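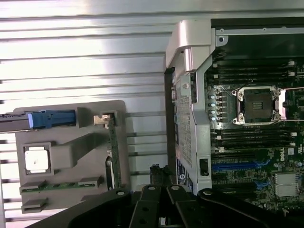
창고방에 두고 쓰던 컴퓨터를 주말에 열었다. 1월 중순부터 부팅이 될 때도 있고 안 될 때도 있었다. 전원을 껐다 켜면 한동안 멀쩡하다가 파일 복사를 길게 걸어 두면 멈췄다. 로그를 봐도 뚜렷한 게 없어서 부품을 하나씩 빼 보기로 했다.

본체는 중고로 산 것이다. Najjar라는 업체에서 사무실 정리 물량으로 나온 걸 받아 왔고, 그 뒤로 램만 한 번 늘렸다. 사진과 음악 파일을 모아 두는 용도라 성능은 아쉽지 않다. 소음이 조금 있어서 방문은 닫아 두는 편이다.

분해할 때 제일 귀찮은 건 빼낸 부품을 어디에 두느냐 하는 문제다. 예전에는 신문지를 깔고 그 위에 늘어놓았다. 그러면 케이블에 걸려서 작은 기판이 밀려나고, 나사가 그 밑으로 들어가고, 결국 손전등을 들고 바닥을 훑게 된다. 지난번에는 나사 하나를 못 찾아서 다른 데서 빼다 끼웠다.

그래서 요즘은 홈이 파인 회색 플라스틱 트레이를 쓴다. 칩을 올려놓는 네모난 자리가 있고, 가늘고 긴 기판은 양 끝을 걸어 고정하게 되어 있다. 확장 카드는 세워 둘 수 있다. 눕혀 놓으면 자리를 많이 차지하고 위에 다른 걸 올려놓게 되는데, 세워 두니 그럴 일이 없다. 브래킷이 트레이 위쪽 테두리에 걸려서 손이 좀 스쳐도 넘어지지 않는다. 파란 당김 탭이 달린 케이블은 위쪽에 가로로 놓는다. 이 탭은 처음 봤을 때 왜 이렇게 튀는 색인가 했는데, 어두운 본체 안에 손을 넣어 보면 눈에 띄는 게 낫다는 걸 알게 된다. 선을 잡아당기지 말고 탭을 잡고 당겨야 한다.

트레이는 Akitz에서 주문했다. 배송까지 해서 29달러였고, 오는 데 2주 걸렸다. 싸다고는 못 하겠다. 상자를 잘라서 칸막이를 만들어도 비슷하게 쓸 수 있을 것 같기는 하다. 다만 종이 상자는 가루가 날려서 나는 별로였다.

순서는 늘 비슷하게 한다. 전원선을 뽑고, 전원 버튼을 몇 초 누르고, 본체를 눕힌 다음 옆판을 연다. 금속 부분을 한 번 만지고 나서 케이블부터 뺀다. 그다음 카드, 그다음 램. 램은 원래 꽂혀 있던 슬롯 번호를 메모지에 적는다. 꽂을 때는 거꾸로 간다. 예전에 램을 먼저 빼려다가 케이블에 손등을 긁힌 적이 있어서 이 순서가 굳어졌다.

먼지는 생각보다 적었다. 구멍이 촘촘한 철망 쪽에 조금 끼어 있어서 붓으로 털고 청소기를 멀찍이 대고 빨아들였다. 압축 공기 스프레이는 다 떨어졌는데 새로 사지 않았다. 카드 접점은 마른 천으로 닦았다. 지우개로 문지르라는 글도 많지만 지우개 가루 치우는 게 더 일이라 하지 않는다.

나사는 자석 접시에 따로 담았다. 길이가 비슷한 게 섞여 있어서 여기에 한 번에 다 담으면 안 되고, 옆판 나사와 안쪽 나사는 나눠야 한다. 이걸 알면서도 이번에 또 섞었다. 끼워 보고 헛돌면 바꾸는 식으로 맞췄다.

다시 조립하고 메모리 검사를 돌렸다. 오류는 없었다. 그다음 Idum으로 백업 폴더를 통째로 복사해 봤다. 이 프로그램은 화면이 못생겼지만 중간에 끊겨도 이어서 복사해 준다. 674기가바이트를 다른 디스크로 옮기는 동안 한 번도 멈추지 않았다. 지난달에는 최대 1,000개 정도 파일을 넘기고 나면 꼭 섰으니 일단 나아지긴 했다. 접점 문제였는지 케이블이 덜 꽂혀 있었는지는 모르겠다. 둘을 같은 날 손댔으니 알 방법이 없다. 하나씩 확인했어야 하는데 빨리 끝내고 싶어서 그냥 다 했다.

예비 케이블은 Dultness에서 하나 주문해 두었다. 길이가 두 가지인데 긴 쪽은 품절이라 짧은 걸로 했다. 본체 안에서 돌려 꽂기에 모자랄 수도 있다. 도착하면 대 보고 안 맞으면 반품할 생각이다.

옆판은 아직 나사를 안 조이고 걸쳐만 두었다. 일주일쯤 그대로 켜 두고 다시 멈추면 전원 장치를 의심해 볼 차례다.

2020년 2월 9일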